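Gondel Gripper Comparison: Wrist Camera Recordings

README and data card

Maintained by the Wusico Handling Laboratory
Release 3. Supersedes the release issued in December.

1. Purpose

This package contains recordings made during a comparison of two grippers fitted in turn to the same robot arm. The comparison was carried out to decide which gripper should be used in the laboratory's produce handling work. The recordings are released so that other groups may check our findings, train their own models, or repeat the trials with different hardware.

The package was not prepared as a general benchmark. Users who wish to rank grippers other than the two named below should collect their own data under matching conditions.

2. Hardware

Arm. A single Wusico bench arm was used throughout. It was not moved or re-leveled between the two halves of the comparison.

Gripper A (Gbeho). A linkage gripper with black plates joined by pins. The fingers close toward each other under one motor. Grip force is estimated from motor current; there is no force sensor in the fingers.

Gripper B (Grirnier). A parallel gripper with two padded jaws on a straight rail. Force is measured at the base of each jaw.

Camera. One small color camera mounted at the wrist, looking outward over the fingers. The mount was made in the laboratory and fits both grippers, but the viewing angle differs slightly between them. The calibration folder holds a separate file for each.

Controller. The same controller software was used for both grippers, with a different driver for each. The Grirnier driver was updated once, after session 5. Episodes recorded before the update carry the tag "old_driver" and should not be mixed with later ones when closing speed is being studied.

3. Contents

The release holds 300 episodes, divided equally between the two grippers. An episode begins when the operator takes control and ends when the arm has returned to its rest position. Each episode folder contains:

video, as recorded by the wrist camera
joints, the arm joint positions with time stamps
grip, the commanded and reported finger opening, with the force or current estimate
note, a short text file written by the operator directly after the episode

The note file is free text and was not edited. Some notes are a single word. Others describe a difficulty at length, and these are often the most useful part of the record.

Two index files are supplied at the top level. The first lists every episode with its gripper, object class, operator, and outcome. The second lists only the episodes in which the operator and the reviewer disagreed on the outcome.

4. Objects and tasks

Objects were fresh fruit and vegetables bought locally, together with a small number of plastic copies used for practice. Episodes with plastic copies are marked "practice" and are excluded from the results in section 6.

Two tasks were recorded:

Basket out. The object is taken from a woven basket and set down on the work surface.

Basket in. The object is picked up from the work surface and placed in the basket.

A woven basket was chosen over a plastic bin because its rim and handle limit the paths that the wrist can take. It also gives a finely patterned background, and our earlier segmentation model performed poorly on such backgrounds. Long objects were included for a related purpose. When a cucumber is held upright near one end, it can reach past the top of the camera's view, and a model that depends on seeing the whole object will have trouble with it.

5. Labels

Outcome labels are "complete," "dropped," "not grasped," and "stopped." The label "stopped" means that the operator ended the episode for safety or because of a software fault, and it says nothing about the quality of the grasp.

Each label was entered by the operator and later checked by a reviewer who had not taken part in the session. Where the two could not agree, both labels were kept.

Grasp position was marked by hand on a subset of frames as "end," "middle," or "unclear." Finger outlines are not provided. The dark plates of the Gbeho gripper merge into shadow along the bottom of the picture, and our annotators could not trace them consistently. A trial with added lighting was abandoned after it produced glare on the screw heads and on waxed fruit.

6. Summary of findings

The Gbeho gripper was preferred for long and curved objects. Its fingers reached the end of a cucumber inside the basket with less contact against the rim, and operators asked for fewer second attempts.

The Grirnier gripper was preferred for small, soft objects. Its force reading was steadier, and bruising was less common when the fruit was inspected the next day.

Neither gripper handled loose leaves well. Lettuce was removed from the object list after session 3, and the 22 lettuce episodes already recorded are stored in a separate archive. They are not counted in the total given in section 3.

The laboratory has selected the Gbeho gripper for its next period of work — chiefly on account of its reach — and will keep the Grirnier gripper available for berries and stone fruit.

7. Known problems

The current estimate from the Gbeho gripper drifts during long sessions. A zero reading was taken at the start of each session but not between episodes.

The wrist camera adjusts its exposure automatically. Pale walls behind the work area can cause the fingers to appear darker at the start of a motion than at the end.

Time stamps for video and joint data come from separate clocks. A correction is stored in each episode folder and must be applied by the user.

All operators were experienced. The episodes should not be taken as a guide to how a new operator would perform with either gripper.

8. Recommended use

The recordings are suitable for work on grasp detection, imitation learning, and the study of occlusion by the gripper's own fingers. They are not suitable for measuring absolute grip force, nor for judging the shelf life of produce.

Users who train on both grippers together should pass the gripper name to the model as an input. In our own tests, models trained without it tended to close the Grirnier jaws too late.

9. Terms and contact

The recordings may be used and shared for research and teaching, provided that this file is kept with them. Commercial use requires written permission from the laboratory. Corrections to labels are welcome and should quote the episode name and the release number.

Sessions were operated by Saron Kassa and Nahom Fikre. Labels were reviewed by Obsa Gebremichael. Donal Foley built the camera mount and wrote both gripper drivers.

Last revised Monday, March 29, 2021.

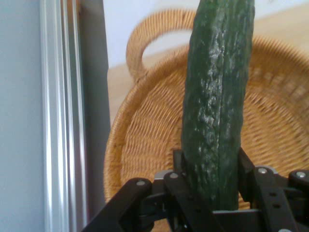

Bontu Ayele
Data Lead, Wusico Handling Laboratory

Bontu Ayele is responsible for the Gondel recordings and for the release of corrected labels. The cucumber shown is held upright in the black linkage gripper, with the woven basket behind it. Questions on file layout, calibration, and the disputed outcome list should be addressed to her; requests for the lettuce archive should be sent to Nahom Fikre.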